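Zimier opens its Gilport workshop to the neighbors
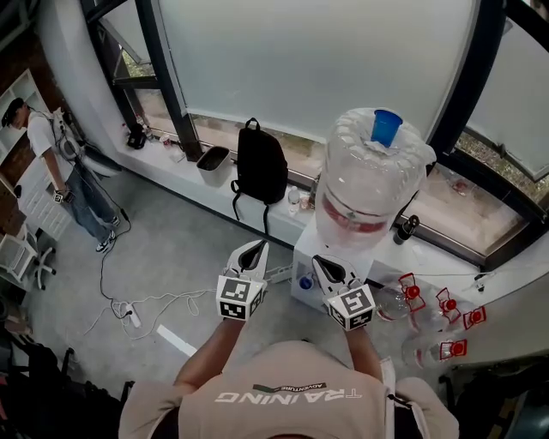

Zimier threw open its doors in Gilport this December, and if you have ever wanted to see how a robot learns an ordinary chore, it was a great way to spend a morning!

The company's Hista project collects demonstrations done by people. A demonstrator takes a gripper in each hand, does the job at normal speed, and the movements are recorded so a robot arm can be trained on them later. The black-and-white markers on the grippers let the software work out where each one is in the room.

Crisóforo Meléndez, who leads the project, kept the talk short and the hands-on part long. Visitors got a turn in groups of eight, and the line went back to the front desk for most of the morning. "People think it will feel strange, and then they forget they're holding anything," he said. (I can vouch for that - my first few grabs were terrible, but by the end I didn't want to give the grippers back.)

Hista has logged 1,042 demonstrations so far, and the team wants to reach 2,000 before the first full training run. After that the results go to Jugah, the partner firm building the arms.

Kids asked the best questions of the day, including whether the robot would ever get bored. Meléndez promised to look into it.

Another open morning is planned for the spring, with doors at 11 and no sign-up needed.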